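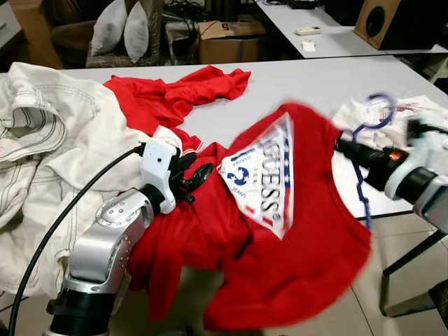 How long does it take to show a two-armed robot how to put a shirt on a hanger?

Most of a working month, if the robot is expected to manage without help afterward. A single showing takes a skilled operator a minute or two. The rest of the month goes to repeating it with different shirts, in different heaps, and to throwing out the attempts that would teach the wrong thing.

Kieran Tully keeps the log for the hanging task at Drescombe, where the garment work started in December as a side project to a folding study. By 11/14/18 the log held 881 attempts, of which 290 had been marked as unfit for training. Tully does most of the marking himself. An attempt is rejected if the operator pauses for too long, if an arm drags the table, or if the garment reaches the hanger by a route that he would not want repeated.

The arms are driven remotely. The operator holds a pair of hand controllers, software called Stomik converts hand position into joint commands, and both streams are saved together with the camera video. Drescombe tried the other method first, in which a person takes hold of the arm and moves it through the job by hand. It works well for one arm and a rigid part. With two arms and a shirt, the person doing the guiding runs out of hands, and their body blocks the cameras at the moments that matter most.

Remote driving has its own costs. The controllers in use give no sense of force, so the operator judges cloth tension by eye. New operators pull too hard. They also tend to rotate the wrist further than needed, and a model trained on those attempts will copy the extra rotation faithfully. Drescombe has each new operator do 90 practice runs before anything is kept. Tully considers the number low. 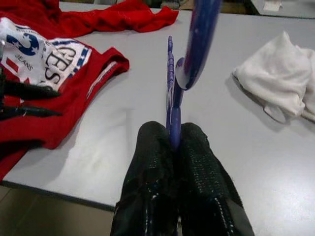 Wrist cameras carry more of the load than the overhead view in this task. From above, an arm usually hides its own grip. At the wrist, the camera sees the fingers and whatever is between them, and with a blue hanger clamped upright there the model gets a direct reading of how the hanger sits relative to the gripper. The red garment with the large "2" is also in view to the left, so hanger and cloth can be related without consulting a second camera. The drawback is blur, which gets worse whenever the wrist moves quickly. Operators are told to slow down near the collar.

Choice of clothing was argued over for longer than choice of software. Plain shirts are easy to source and give the model little to hold on to visually. Printed ones supply landmarks, but a model trained on too few of them learns the print and fails on the next shirt. The present rule, written by a contractor named Fernandes, is that a garment is retired from the table after 4 sessions and cannot return until the rest of the rack has been through.

The processed attempts go to Ullico, which trains the model and returns it for trials on the same arms. The first version hesitated at the collar, reaching and withdrawing several times before committing. Tully traced the behavior to operators who had paused there themselves, and the limit on pauses was tightened the following week. Trials of the second version are scheduled once the retired shirts have been washed and put back on the rack.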